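Karkinon Service Desk
Ticket 2109
Site: Tisstead, Training Cell 2
Equipment: two-arm suturing cell with wrist cameras
Reported by: Rhys Hapeta
Assigned to: Helge Westerberg
Priority: Normal
Status: Closed

Problem as reported
The right arm stops during needle passes with a wrist tension warning. The warning clears on reset and returns within a few passes. The left arm is not affected. The operator also reports that the jaws feel slow to follow the hand controller when the wrist is turned to its limit. The fault was first noted on Sunday, after the instruments had been exchanged for cleaning.

09:15 Westerberg
Log files received from the site. The warning is raised by the drive motor for wrist pitch on the right arm. The motor current rises steadily as the wrist approaches the end of its travel. No fault is recorded on the camera link or on the power supply. The site is asked to remove the instrument, inspect the four drive discs on the mounting plate, and confirm that each one turns freely by hand.

10:40 Hapeta
Instrument removed. Three discs turn freely. The third disc from the left is stiff over the last part of its travel. No broken strands were found on the drive cables. The sterile adapter was replaced with a new one from stock and the instrument was fitted again. The warning returned on the second pass.

11:05 Westerberg
The adapter is ruled out. Please carry out the homing routine with the instrument removed, then fit the instrument with the wrist straight and the jaws closed. If the instrument is fitted with the wrist bent, the cable on one side is pulled tight before work begins and the controller stores that position as zero. Once homing is complete, run interrupted stitches on the practice pad at normal speed and attach wrist camera views to this ticket.

13:30 Hapeta
Homing completed as instructed. Stitching on the pad resumed. Wrist camera views attached.

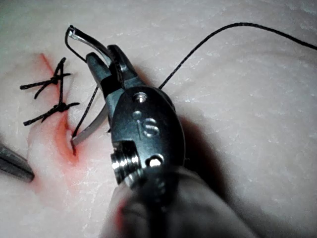
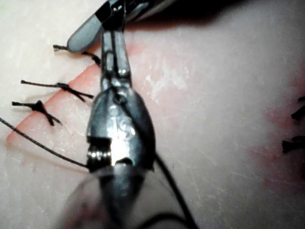
The routine was run for 90 minutes with one warning, recorded in the first few minutes. The operator reports that the jaws now follow the controller normally. The stiffness in the third disc remains when the instrument is turned by hand on the bench.

14:50 Westerberg
The stored zero position was incorrect and has been corrected by the homing routine. The stiff disc is a separate matter. Motor current at the end of travel is within limits but remains higher than on the left arm. The instrument may stay in use for training. It should be exchanged at the next planned service in August and returned to Dal Bello for cable adjustment. Cables are not to be adjusted on site.

Further action for the site
Add the fitting position (wrist straight, jaws closed) to the instrument exchange sheet kept at the cell.
Record any further tension warning under this ticket number, with the time and the arm concerned.

15:20 Hapeta
Exchange sheet amended. Both shifts informed. Agreed to close.

Ticket closed by H. Westerberg. Return order for the right arm instrument to be raised separately through Urkis.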